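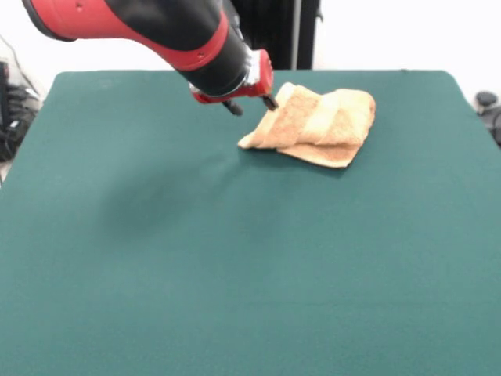 Folded hand towel, beige terry, on green felt.

Re: [linen-care] Folding terry so it stacks flat

> We switched to the Ronow terry last month and the stacks lean. I fold in half
> lengthwise, then in half again, on a bare counter. By shelf level 8 the whole
> pile slides to the left. Is this the cloth or the fold?
> Also, does the felt surface matter? Skarkow mentions it in the old notes
> but does not say why.

Mostly the fold. In the photo at the top the upper layer sits as a rumpled mound and the left end runs out to a point, with the corner slightly lifted. Put a second towel on that and it rests on the mound only. Looped cloth compresses unevenly, so each further layer adds to the tilt.

What works at the Ernavley store room:

Lay the towel out fully and smooth from the center toward the hems. Match the corners before making the first crease – not after. Press the fold with the flat of the hand, then turn the towel 90 degrees for the second one. Tuck any pointed flap back under the top layer. Stack with the folded edges alternating front and back, and stop at 14.

On the felt: it grips the loops, so the bottom layer stays put while you move the top one. A bare counter lets both layers travel. Any dense felt will do. Brush the lint off now and then.

The Majumder shelf inserts are 195 mm deep, and a towel folded in thirds suits them better than one folded in quarters. Part number is 2998 if you need to reorder. I have not tried them with bath sizes.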